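About Us

Nemstead Home Help. Small outfit, based in Prustbridge, been going since Maureen Blackburn got tired of driving her mother's groceries across town and figured other families were doing the same. Still run by Maureen. Still the same phone number.

What we do – shopping, rides to appointments, light housekeeping, a bit of company in the afternoon. Sheets changed, mail brought in, trash out on the right night. No medical care, we are not licensed for it. Call the clinic for that. 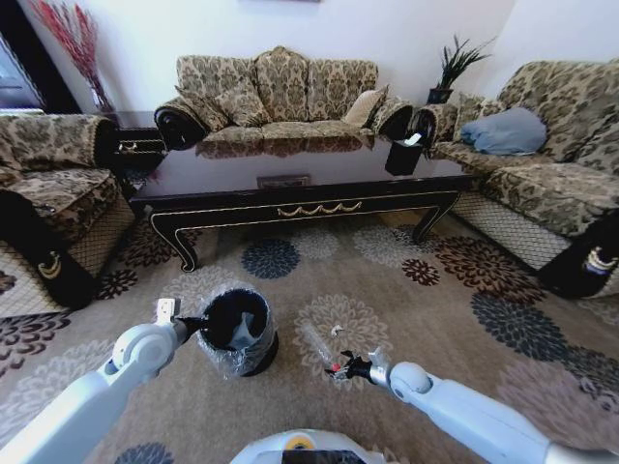 Visits run up to 4 hours. Longer than that, talk to Gunnlaugur Brynjólfsdóttir in the office, she does the schedule and knows who has room. Same helper every week wherever we can manage it. Summer is harder, people take vacation, please bear with us.

Areas covered: Prustbridge, Erkholm, most of Urrego north of the river. We used to go further out but the driving ate the whole day. Might go back to it, no promises.

Prices went up in June, first time in a good while. New sheet is at the front desk or we can mail you one. Existing customers keep the old rate untill their renewal.

Office is open mornings, side door, buzzer sticks so push hard. Leave a mesage if we don't pick up – we're probably on the other line.

Page updated Jul 17, 2023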